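Clovstead Neighbors List
Subject: Re: Dice night at the hall, and what to bring
Posted March 2025

Hello again everybody,

I meant to answer this over the weekend and then the weekend got away from me, so forgive the long message, and get yourself a cup of something before you start. The question came in on the list and it deserves a proper reply:

> Hi all, we moved to Clovstead last July and I keep seeing mention of
> the dice evening. My husband and I would love to come but neither of
> us has played anything with dice since we were children, unless you
> count board games at Christmas. Is it all people who know what they
> are doing? Do we need our own dice? Also, is there anything for a
> person who gets muddled adding up? I am only half joking.
> Thank you for any pointers!

First of all, welcome, and please do come! Most of us had forgotten everything we knew when we started. I had a dim memory of my grandmother playing for matchsticks at the kitchen table and that was the whole of my education. We play in the side room of the Olline Hall (go in by the parking lot door, the front one sticks and you will think we're closed). Things get going at seven, though there is a good deal of coat hanging and chatting first, so if you turn up at twenty past you won't have missed a thing.

What we play most is the game some families call Ten Thousand and others call Farkle, and at the hall we just call it "the long one." You roll six dice, set aside whatever scores, and decide whether to roll the rest or stop where you are. A single 1 is worth 100 and a single 5 is worth 50. Three of a kind is worth more, and three 1s together gets you 1,000, which always brings a cheer from the whole room. If you roll and nothing scores, you lose everything from that turn and hand the dice along. I have lost some beautiful turns that way and will tell you all about them if you sit next to me.

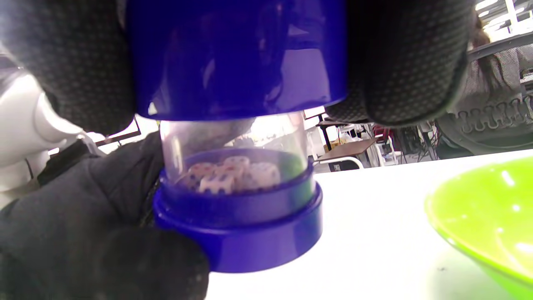 The stopping is where all the fun is, to my mind. You'd think it would be the cautious people who win, and some nights it is, but I've watched very careful players creep along all evening and get passed at the end by somebody who simply kept rolling. My own rule is to stop if I only have 2 dice left and more than a few hundred points waiting. I break it constantly. My sister-in-law has no rule at all and beats me two weeks out of three, so make of that what you will.

As for the adding up, please don't worry. We keep one sheet per table and whoever likes doing it does it. There's always one person who likes doing it! We round nothing and the sheet stays in the middle where everyone can see. One small thing that helps beginners is to say your running total out loud as you go, "two hundred, three hundred, three fifty," and then the table is adding along with you and will put you right if you slip.

The other game that comes out is liar's dice, usually later on when the cookies are gone. Everyone hides their own roll under a cup and bids on how many of a number are under all the cups put together, and sooner or later somebody calls you on it. It's noisier, and it suits a table of four or five. I'm hopeless at it. My face gives me away before I've finished lifting the rim to peek. If you have children who are old enough to sit still, they tend to be frighteningly good.

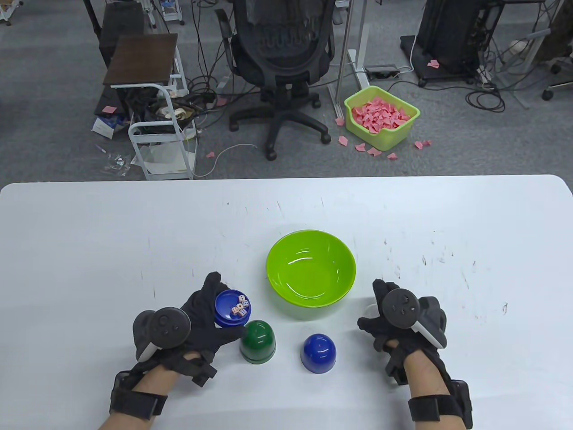

Do we need to bring our own dice?
There are plenty at the hall, so come empty-handed the first time and see what you like before buying any.

If you do catch the bug, and you may, the Tsoukalas shop on the corner by the bakery keeps ordinary dice in a jar near the register, and they'll let you pick through for a matching six. I'd get the plain ones with good clear pips. I bought a very pretty marbled set once and spent the whole evening holding them up to the light.

A word on table manners, as it was asked about separately. A die that lands on the floor gets rolled again, and so does one that ends up leaning on something. We let new players take back a decision during their first game and we're pretty soft about it in the second. Please do bring a snack if you feel like it, but nothing with powdered sugar, as we have to share the room with the quilting group the next morning and we are still on thin ice over the doughnuts. 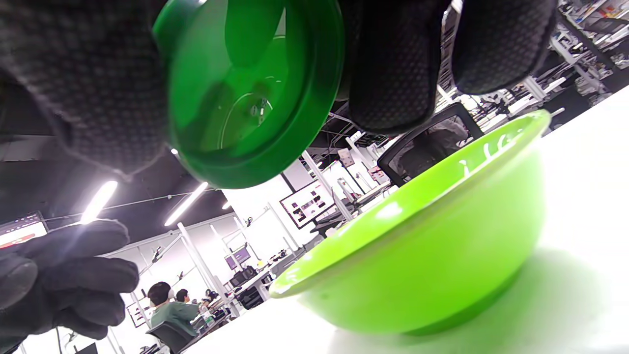
How long does an evening last?
Two hours is usual, and people drift off whenever they need to, since a game of the long one can carry on with a player missing.

If you'd like to practice beforehand, all you need is six dice and a bit of paper. Play a few turns against yourself at the kitchen table and you'll soon get a feel for when your nerve goes. My best ever final turn was 1,550 points, done at home with only the cat watching, so I can't prove it to anyone.

Let the list know if you need a ride, there are usually spare seats coming from the north end of town. And do say hello when you come in! I'll be the one in the big green cardigan by the radiator.

Warmly,
your neighbor on the hill road

3 replies · 2 shares

Contact the list owner | © Clovstead Neighbors List | Back to top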